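Play Resources Loan Service: arrangements for sorting returned items
Reading time: 4 minutes

Members of the Grindcombe Play Resources Loan Service will be aware that returned toys and household play items have, until now, been accepted in whatever bag or box the borrower had to hand. From July, all loose items will be returned in bins and sorted at the Ukanstead store before going back on the shelves.

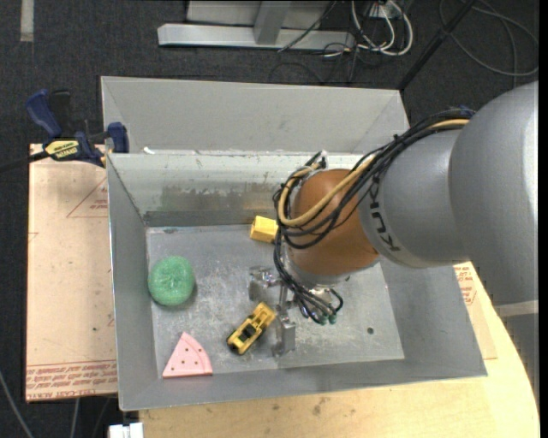

What goes into a sorting bin

A sorting bin is intended for small, loose items that do not belong to a boxed set. Toy vehicles, pretend food and textured pieces such as scrubbing sponges may all travel together, and a grey metal bin of the rectangular pattern is suitable for the purpose. Scuffs on the floor of a bin are of no concern. Bins should, however, be free of sharp edges, and members are asked to report any damage to the rim when the bin is handed over.

Items should be placed in a single layer wherever possible. In the past, bins have been filled to the top, with heavier vehicles resting on softer pieces, and several sponges were returned last winter in a condition that did not allow them to be lent again. A bin holding only a handful of things is perfectly acceptable. Borrowers with more than 30 loose items are asked to request a second bin from the desk.

Boxed sets, puzzles and anything containing batteries should continue to be returned separately, with the loan card attached to the lid.

How items are sorted

On arrival, each bin is placed on a table and its contents are divided into hard items and soft items. Hard items are wiped down, dried and checked for cracks. Particular attention is given to wheels and axles on toy vehicles, and to printed markings on pretend food, which tend to wear at the corners first.

Soft and textured items are washed by hand and left on the drying racks for up to 40 hours. Sponges with an open or mesh-like surface hold water for longer than they appear to, and they will not be returned to the shelves on the same day in any circumstances. Families who rely on these pieces for sensory play are advised to reserve them in advance.

Once clean, items are returned to the shelf by category - vehicles, pretend food, textures, and a general shelf for everything else. Colour is no longer used as a means of sorting. It was found that pink and green pieces in particular were being divided from the sets in which children most often used them.

Missing and unclaimed items

Borrowers occasionally return something of their own by mistake. Such items are kept behind the desk for 10 working days and may be collected on description. Enquiries should be addressed to Liya Chala, who oversees returns. Questions about loan periods and renewals should be sent to Nima Ghorbani in the usual way.

Reader comments

Soledad Mbeki
Will the Toler collection point take the bins as well, or only Ukanstead? We have two bags of cars ready to come back.

Liya Chala
Toler will accept bins from the same date. Please bring the cars in their bags for now and they can be transferred at the desk.

Yolanda Ostrowski
Pleased to see the textures getting a shelf of their own. My grandson goes straight for the sponges every time and we can never find them.

Yolanda Park
Could the drying time be put on the reservation page please? I came in for some last month and had to go home without.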